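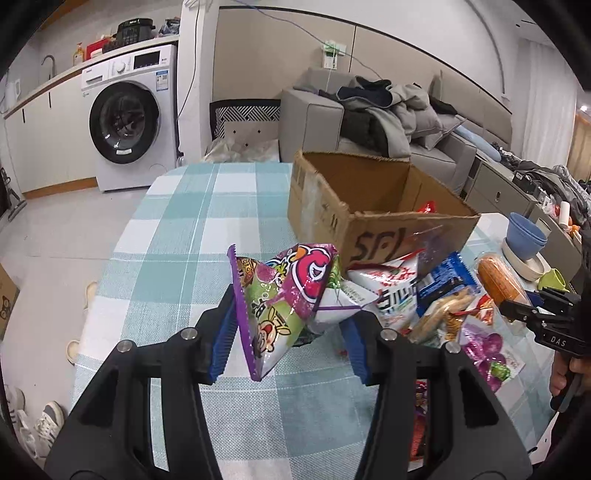
餐桌收零食，纸箱摊开着，碗和盘子还在右边

现在的机器到底能不能干家务了？零食归箱这种活算难还是算简单？

提问者：纸箱子堆到门口

先说下我家情况。一室一厅，客厅餐厅洗衣机全挤在一块儿，餐桌上常年铺着格子桌布，格子桌布上常年铺着零食。上个月家里囤货，一次买多了，桌上一大摊，有袋装的饼干，有葡萄味的什么东西，还有那种印卡通人物的花袋子，旁边再摞个碗和盘子。我每次吃饭前都得先把这堆东西往箱子里扒拉，吃完又被人翻出来，烦死。

然后我就开始琢磨，扫地的有了，洗衣服的早就有了，怎么就没有一个能帮我收桌子的？我在Kouris的门店里看过一台带胳膊的样机，店员演示夹积木，一块一块放进盒子，挺稳的。我问能不能夹薯片袋，他说“这个要看场景”。看什么场景啊，我家不就是场景吗！

所以想问问懂的朋友：
一、把桌上的零食收进纸箱，这种活现在机器能不能干？
二、要是能干，普通人家大概什么时候能用上？
三、我手上有300块预算，买个什么能稍微缓解一下也行（别笑）。

先谢谢各位了。

2022年3月14日 发布

北窗晾衣绳
被采纳

我在Duddale那边的一个包装车间干了几年，天天跟机械手打交道，不算专家，说点自己看见的。

你这个活听着简单，对机器来说挺难为它的。难就难在袋子。积木是硬的，边是直的，夹哪儿都差不多。零食袋是软的，里面还鼓着气，你夹中间，它往两边滑；夹太紧，里头的饼干就碎了。最好夹的地方是袋口那条封边，锯齿那一条，薄，平，又不伤里面的东西。可是袋子堆在一起的时候，封边朝哪儿的都有，有的压在别的袋子底下，机器得先找出来哪条边是哪个袋子的。人眼扫一下就知道了，机器经常把两个挨着的袋子当成一个，一夹带起来俩。

再一个是反光。花花绿绿的塑料袋，灯一照，皱的地方亮一块暗一块，摄像头看着跟换了个东西似的。我们车间给一条小食品线做过试抓，同一种袋子摆100次，掉了的、夹空的、一次夹俩的都有。那还是同一种袋子！摆得还比你家桌上整齐多了。后来那条线换成吸盘，从上面吸，好了不少，可是吸盘碰上皱得厉害的包装又漏气，最后还是留了个人在旁边捡漏。

还有纸箱。你别小看那几片翻开的箱盖，胳膊伸下去很容易碰着，一碰箱子就挪位置，机器要是还照原来的地方放，东西就扔到箱子外面去了。我们线上的箱子底下都有定位的挡块，你家桌布上可没有，桌布自己还会跟着跑。

碗盘杯子反而没那么吓人，硬的，形状也规矩。不过碗摞在盘子上的话，要分清楚是拿碗还是连盘子一块儿端，另外摔一个就是一个，零食掉地上还能捡。

所以第一问我的回答是：能干一部分，慢，得有人看着。单独一袋摆在桌子中间，好好调过的机器，多半夹得起来。一桌子混着堆，收完再把桌面弄清爽，我没见过哪台能在普通人家里天天这么干的。

第二问不敢说。每年都有人说快了，我刚进车间那会儿师傅就说快了。

第三问，300块买个带盖的收纳筐吧，敞口大一点的，别用纸箱了，扒拉起来比纸箱顺手得多。

爱吃锅巴的猫

我跟楼上看法不太一样哈，我比较乐观。

去年我一时上头买了台Clirnier的桌面小机械臂，3,079块，家里人到现在还念叨。说明书上写着能抓“日常小物”，我就拿它收我书桌上的东西。实际用下来，橡皮、胶带、小罐子这些都行，圆柱形的包装零食也还可以，就是夹起来的时候会转，得挑个好角度。软袋子嘛……第一次夹它直接把袋子推到地上去了，哈哈哈哈。后来我把袋子立起来靠着一本书，让它从上面夹封口，就成了好多回。

所以我觉得关键在你愿不愿意迁就它。你把东西排开，别堆着，箱子拿胶带粘在桌上，它就能给你一袋一袋放进去。当然你都排开了，自己顺手扔箱子里可能更快，这个我承认。但是看它干活很解压啊！我可以端着杯子看一晚上。

夹爪上的垫子很要紧，这点楼上没讲。我那台原装的是光面塑料，滑得要命，后来贴了带纹路的软胶条，夹袋子明显稳了。要是以后真入坑，先换这个，别急着换电机。

论坛里Morkden那个版块有个帖子专门讲家用抓取的，924楼，我爬了两个晚上，前面一半在吵架，后面一半还挺有干货，可以去看看。他们说4月会有人发一套收餐桌的教程，到时候我也跟着试。

路过喝口水

别等机器了，少买点零食就行。
另外沙发上的衣服它也不会叠，我问过。

提问者：纸箱子堆到门口

谢谢大家！北窗那位讲得太细了，我回去照着看了看自己是怎么拿袋子的，还真是两根指头捏那条锯齿边，以前完全没注意过。

收纳筐下单了，选的带盖那种。机械臂先放购物车里，家里那位看到价格问我是不是点错了。锅巴猫你那个软胶条是什么宽度的？我先问着，不一定买。

爱吃锅巴的猫

跟夹爪一样宽就行，宽了自己拿剪刀修。边上要压实，不然用几天会翘，翘了就勾袋子。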